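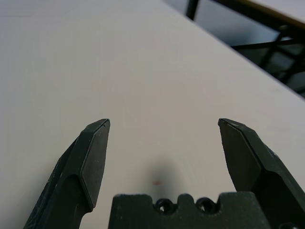

# Irncombe tabletop containers

Data card, revision 9. Last edited 07/12/2020.

## Contents

The set covers small containers handled on a single table at the Irncombe site: bottles, cans and shallow trays. It holds 112 sessions and 2445 stills. Bare-surface stills are kept in the set and carry the label `none`.

## Object classes

| Label | Covers |
|---|---|
| `bottle` | upright, with screw cap |
| `can` | metal, open top |
| `tray` | shallow walls, clear or opaque |
| `none` | table surface only |

Tape on an object is recorded under `marking`, by colour. Where a colour could be a reflection, use `unsure`. Scuffs and scratches are not labelled. 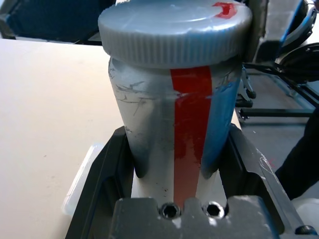 *Class `bottle`: grey ridged cap, red tape down the front.*

## Labelling rules

- One row per object per still.
- Label the container, not its likely contents. The contents were not recorded.
- A clear tray is labelled from its rim. Do not include the shadow.
- An object that is partly hidden keeps its class and gets `occluded = 1`.
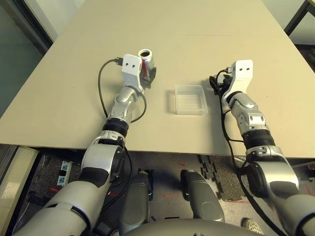
The `support` field takes `table` or `held`. An object touching both is entered as `held`. Trays and cans in the same still are entered separately, left to right.

## Splits

The 27 sessions in `test` were chosen by session number. Stills from one session never appear in two splits.

## Known problems

- Table colour shifts between beige and pale grey across views. Do not use it as a cue.
- Labels from the Nutthorpe pass in January used `tin` for `can`. Both spellings remain in `raw/`.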